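28 May 2022
By Iqra Bugti

Minutes of the Haltholm discussion group, written up by me from my own scribbles, so if I've got you wrong please shout and I'll fix it before the next lot go out.

We started late, the kettle being slow, and the last minutes went through with one correction (the Trerent visit was in October, I'd put it down as spring). Apologies came in from two people and I read them out. Then straight on to the only item anybody had come for, which was whether machines can do the chores yet.

I opened, having asked for the item in the first place. My position, for the record, was "a bit, and mostly in shops". I talked about the fortnight I spent at Pridell watching their stockroom trial, where an arm on a wheeled base was putting boxed goods on shelves. It had 148 boxes to put away in the session I sat through and it managed 106 of them without a person stepping in. I thought that was pretty good! Half the room thought it was dreadful. One member pointed out that a Saturday lad who left 42 boxes on the floor would be having a chat with the manager, and I couldn't really argue, though I did say the lad would also want lunch.

There was a long back and forth about what counts as stepping in. At Pridell they only counted it if somebody touched the box. If a person nudged the trolley a few inches closer, or turned a label round so it could be read, that went down as fine. Several of us felt this was generous. I've agreed to write to them and ask how the figure would look with the nudges included.

On to the house, and this is where it got lively. The general feeling was that the floor is sorted, more or less -- everybody who owns a robot hoover likes it, and everybody who owns one has also had it eat a sock. Above floor level it all goes downhill. We went through washing up, bed making, putting the shopping away and folding, and the meeting wouldn't give a clear yes to any of them. Folding got the most sympathy. I said I'd seen a machine fold a tea towel very nicely and then spend ages trying to find the corner of the next one. Someone asked whether the dishwasher doesn't already count as a robot, and we lost a good ten minutes to that. No decision. I've noted it as carried over, at the request of the person who raised it, who is not going to let it go.

Next we had the report on Xenos, the simulator that our technical pair have been trying out at home. The idea is that you build your room and your machine inside the computer and let it practise there, so it can drop things all night long and there's nothing to sweep up. They're keen on it. They said the hard part is how plain everything is in there. A real kitchen has crumbs and steam and a bag hanging on the door handle, and a machine that has only ever known clean flat surfaces gets in a muddle when it meets the real thing. 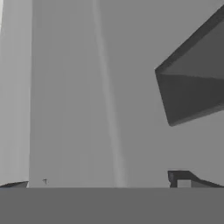
I asked if you couldn't simply put the crumbs in, and the answer was yes, but somebody has to sit down and do it, and you never think of everything. You'd put in crumbs and forget the cat. They also said light is a nuisance, as a shiny worktop at teatime looks nothing like the same worktop in the morning, and a person doesn't even notice. I found this the most interesting bit of the evening and would happily have stayed on it, but we had the hall only until nine.

We did take a show of hands on the main question. For "machines can do shop-floor chores now, with someone nearby" there was a comfortable majority, me included. For "machines can do household chores now, hoovering aside" there were two in favour, and one of those admitted to being hopeful more than convinced.

Things to do. I write to Pridell about the nudges. The Xenos pair try a cupboard with a door that sticks, as mine does, and report back -- they asked for measurements and I've promised to send them. Somebody needs to ask Trerent whether we can come again, and bring more than two people this time. I'd rather it wasn't me, I did it last year.

Under any other business, the biscuit tin needs filling and the projector lead has gone missing again. If it's in your bag, please bring it back next time.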